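Folding chessboard

A folding chessboard is a board made in two halves joined by hinges, so that it can be closed for storage or carrying. Many double as a box for the pieces. The join normally runs between the fourth and fifth ranks, leaving all 64 squares whole.
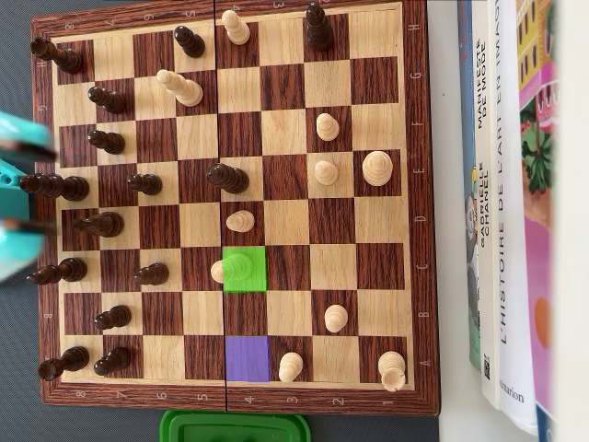 A wooden folding board with lettered and numbered borders and Staunton-style pieces.

Hinges are usually set into the outer edge — a raised hinge would stop the board lying flat. Wear at the join may leave one half slightly higher than the other. Rigid one-piece boards are generally preferred for formal play.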